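How to Prepare for a Community Choir Audition Without Frightening the Neighbors

Most people who audition for the Flenia Community Chorus have last sung in front of strangers at school, under protest. That is fine. The whole thing takes 7 minutes, and I have sat behind the table for enough of them to know where it goes wrong.

Step 1. Pick a song you already know

You need one verse and one chorus. Choose something you have sung in the car for years. Every February somebody brings in an aria they met on the internet the night before, and we all learn something about courage. Folk songs, hymns and old show tunes work well. "Happy Birthday" is allowed, though you will have to keep a straight face.

Step 2. Find your starting note

Play the first note on a piano or a free phone app, hum it, then sing the highest phrase in the song. If your shoulders go up toward your ears, start two notes lower. Write the starting note at the top of your sheet music in pencil, large enough for a nervous person to read.

Step 3. Record yourself once

Use your phone or your computer, whichever is closer. Put it across the room, sing the whole verse, and listen back the next day. You will hate it. Everyone hates theirs, including Magdy Berrada, our bass section leader, who has a voice like a warm cello and plays his recordings back from the hallway.
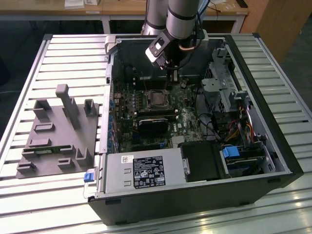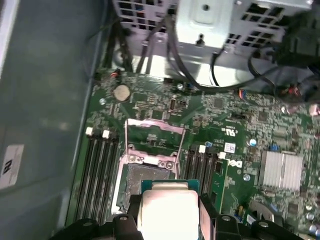 Listen for 2 things only: did you drift off pitch, and did you run out of air? Mark the breaths on your music and try again. Then stop recording. A tenth take has never made anyone happier.

Step 4. Practice matching pitch

We will play a few single notes and ask you to sing them back on "la." Have a friend do this for you at home. If the friend plays piano badly, so much the better, as you will be ready for me.

Step 5. On the day

Eat something, but skip the milkshake. Bring two copies of your music, one for you and one for Babar Minhas at the piano. He can transpose at sight and will ask what key you want. "The one I wrote down" is a perfectly good answer.

If you lose your place, keep going or ask to start over. Both are normal. Altos and sopranos wait in the hall by the coat rack, tenors get hugged at the door and asked if they have brothers.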